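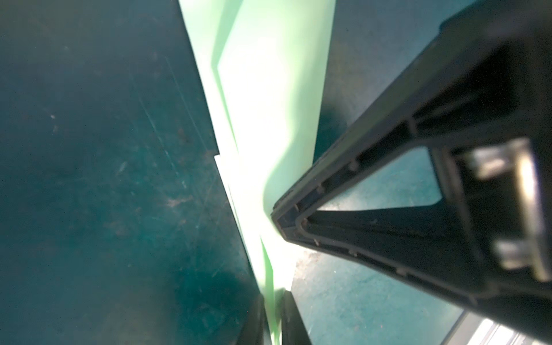

A ribbed finger and the mint-green piece, from the wrist camera. Bellesbridge, May.

The engineer who spent the spring comparing grippers for Steder would like it known that she asked for two weeks. She got 11, along with a shared bench in the Bellesbridge workshop and a spreadsheet she now describes as "the longest thing I've ever written, including my thesis."

Her job sounded small. Steder packs flat parts, mostly thin panels in cheerful colors, and wanted to know which fingers should go on the arm that moves them. Three sets were up for it: solid aluminum jaws, a pair of rubber-faced pads, and the black molded plastic fingers with the open middle and the little ribs along the inside edges.

"Everyone had a favorite before we'd bolted anything on," she says. "Mine was the aluminum. I like things that don't bend. I've had to apologize to a piece of plastic."

The test she settled on was 521 picks per set, same arm, same Drodum controller, same panels. She wanted 400. Somebody above her wanted a bigger number, and 521 is where the haggling stopped. She has never been told why.

The aluminum jaws were quick and exact and left dents. "Lovely dents. Very repeatable." The rubber pads were gentle but hung on to the panel after they were supposed to let go, so that the arm would swing away with the part still attached, "like a waiter leaving with your plate." The plastic fingers gave a little at the tip, found the edge of the panel even when the panel was sitting crooked, and dropped it on request. They also needed their screws checked more than she'd have liked.

How often is more than she'd have liked? "Mondays. I don't like anything on a Monday."

She is less cheerful about the cameras. The first one hung over the bench and did well until the arm got in front of it, at which point it took several hundred excellent pictures of an elbow. The second went on the wrist, close in, where the finger fills half the view and the light comes down hard on whatever you've picked up. Pale green under a strong lamp goes almost white in the middle. The software from Triantafyllou, which had been finding panel edges nicely all week, began finding them somewhere else.

"I called their support line. They asked if I could use a darker panel. I said I'd pass that on to the people who buy the panels." She turned the lamp down instead, and then argued with the other users of the bench, who wanted it back up.

The bench itself comes in for some criticism. Its teal surface is scratched and seems to grow grit overnight. She wiped it every morning for the first week and then decided that the customer's floor wouldn't be any cleaner, so the grit became part of the test. It's in the report under "ambient conditions."

The report recommends the plastic fingers and the wrist camera, with the lamp at the lower setting. It runs to 100 pages, of which she believes the summary has been read. Steder has ordered the fingers. The camera is "under discussion," a phrase she repeats slowly.

Would she do it again? She has been asked to, with suction cups, starting as soon as the bench is free. She has put in for two weeks.

Oct 12, 2019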